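Flulari – Vagas
Técnico/a de manutenção de célula robotizada (m/f)
Referência: 1,042
Publicado em 6 de outubro de 2025

Enquadramento
A Flulari procura um técnico ou uma técnica para assegurar a preparação, a manutenção preventiva e a reparação de uma célula de manipulação de bancada. A célula, designada internamente por Alix, é composta por um braço articulado com pinça elétrica, controlador, mesa de trabalho e posto de operação. Funciona em dois turnos. O lugar está integrado na equipa de Cuiping Tian e reporta a Getachew Ejigu em matéria de segurança de máquinas.

Funções
Verificação diária da célula antes do arranque: paragem de emergência, fixação da base, aperto da flange, estado dos cabos e das abraçadeiras.
Calibração do ponto central da ferramenta após cada troca de dedos da pinça.
Limpeza da pinça e do punho no fim de cada série com recipientes cheios.
Inspeção das juntas a cada 200 horas de funcionamento; medição de folgas e registo de binários.
Substituição do cabo da pinça às 3,000 horas, ou antes, se houver desgaste da bainha.
Reposição dos objetos na mesa segundo a folha de posições em vigor.
Diagnóstico de falhas de comunicação entre o controlador e a pinça.
Registo de todas as intervenções no Lirkutar, incluindo as que não impliquem paragem.
Gestão do armário de sobressalentes (dedos, parafusaria, tampas de junta, cabos).

Requisitos obrigatórios
Curso técnico de nível 4 ou superior em mecatrónica, eletrónica ou automação.
Dois anos de experiência em manutenção de equipamento automatizado.
Leitura de esquemas elétricos e utilização corrente de multímetro e chave dinamométrica.
Conhecimento dos procedimentos de consignação de energia.
Português falado e escrito; inglês suficiente para ler manuais.

Requisitos valorizados
Experiência com braços colaborativos de seis eixos.
Noções de Python ou de outra linguagem de script para leitura de registos.
Experiência com pinças de dois dedos e respetiva regulação de força.

Condições
Contrato a termo de um ano, renovável, com período experimental de 30 dias.
Horário rotativo entre os dois turnos, com mapa afixado no mês anterior.
Subsídio de turno e subsídio de refeição em cartão.
Complemento mensal de 300 euros nos meses com prevenção fora de horas.
Formação inicial de três semanas, dada por Yufang Ren, com avaliação prática no final.

Posto de trabalho
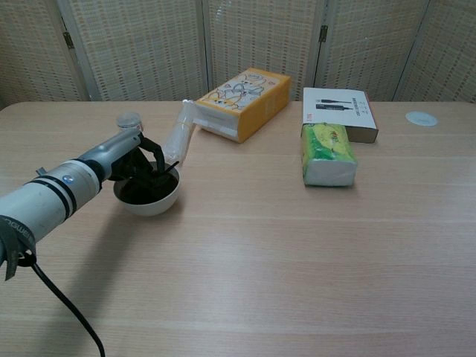 Célula Alix: pinça na taça branca, com o cabo preto por baixo do braço.

Candidatura
Enviar curriculum vitae e carta de uma página através do formulário da página de vagas, indicando a referência. A carta deve descrever uma avaria diagnosticada pelo candidato: sintoma, medições efetuadas, causa e correção. Não se aceitam candidaturas em papel.

A seleção compreende uma entrevista com Virgilio Villanueva e uma prova prática de duas horas na célula. A prova inclui a troca de um par de dedos, a calibração e o preenchimento da ficha de intervenção. As ferramentas são fornecidas; o calçado de segurança fica a cargo do candidato.

As dúvidas sobre a função devem ser colocadas no mesmo formulário, campo "Observações", ao cuidado de Weidong Yuan.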